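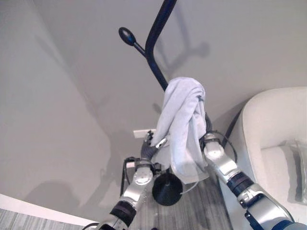
A coat stand is a poor place for a bath towel, one reader in Grestau wrote after our February 2024 piece on small bathrooms, and she has gone back to a wall rail. Her objection is to bunching. A towel gathered around a pole lies in thick folds at the top, and the inner layers get little air.

The stand still has uses where drilling is ruled out. A black metal one with a round base takes up little floor, and its hook arms end in rounded knobs that are kinder to terry loops than a bare rod end. Load is the limit. Dela rates its narrow stand at 800 grams per arm. Toivonen gives 1,000 for a similar model with a base 30 cm across. A wet bath sheet can exceed either figure.

Hang the towel by its loop, or fold it once lengthwise and lay it over an arm. Keep the lower edge clear of the base. Trim any pulled thread flush with scissors; do not tug it. Two towels go on opposite arms.

Rails are covered in the March issue, including the 19 mm Brandden bar.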